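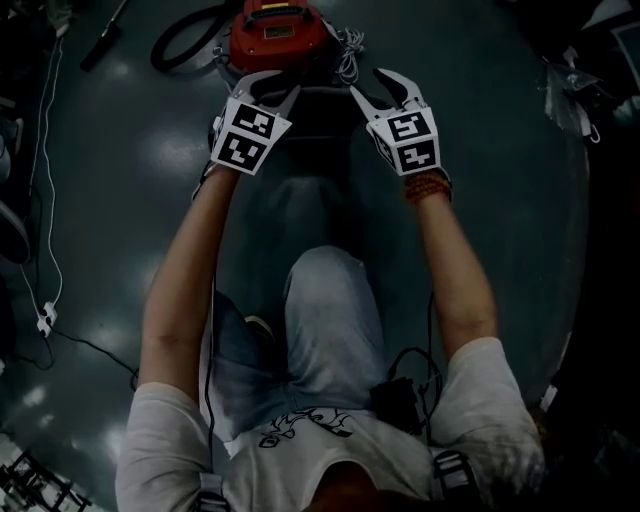
About Us / The Shed

Bendeo is a small shared workshop and a Saturday robotics school. Five of us run it, thirty-odd members pay the rent, and everything else comes out of the parts bin. We started in Jhun Dagdag's garage in October, with one bench and a secondhand drill press, and moved when the neighbours got sick of the noise. Fair enough.

What we're building

The main project is Veltance — a two-armed home robot that's meant to tidy up after people. Pick up the cord, coil the cord, put the thing back in the cupboard. Sounds easy. We've been at it for ages.

Most of the work right now is on hands. We wear the grippers ourselves, sit down on the floor with whatever needs sorting, and do the job slowly. White cube bodies with the square markers on them, curved grey fingers, harness over the shoulders. Fingers are on their fourth shape. The third lot were too stiff and kept flicking plugs accross the room.

Cords are the worst. Anything with a handle is fine. We've logged 599 goes so far and 73 of those got binned, mostly marker trouble from glare off the floor. Matte paint for the cubes is on the list.

Who we are

Genalyn Fajardo — mechanical, finger moulds, keeps the printer alive.
Jhun Dagdag — electronics and wiring. If it's got a cable tie on it, he did it.
Jhun Pangilinan — software. Yes, two Jhuns. Use surnames on the whiteboard please.
Leonora Soriano — runs the Saturday classes, ages 12 and up.
Precious Calimlim — memberships, bookings, the keys.

Joining

Membership is $37 a month, under-18s free with a parent or guardian on site. Bring closed-in shoes, no thongs, we will send you home. Induction takes almost 30 minutes and you can't touch the lathe til you've done it.

Classes are ten weeks, small groups. No experience needed. Kids start on a single servo and a finger made of cardboard, then work up to a full gripper they get to keep. Next intake is full, waitlist is open, email Precious.

After parts

Old servos, dead cordless tools, webbing, buckles, cable of any sort. Drop off during open hours, roller door side. No tellies or microwaves, we've got no room for them.

Page updated November 2022. New opening hours to come once the roster's sorted — ring first if you're driving a long way.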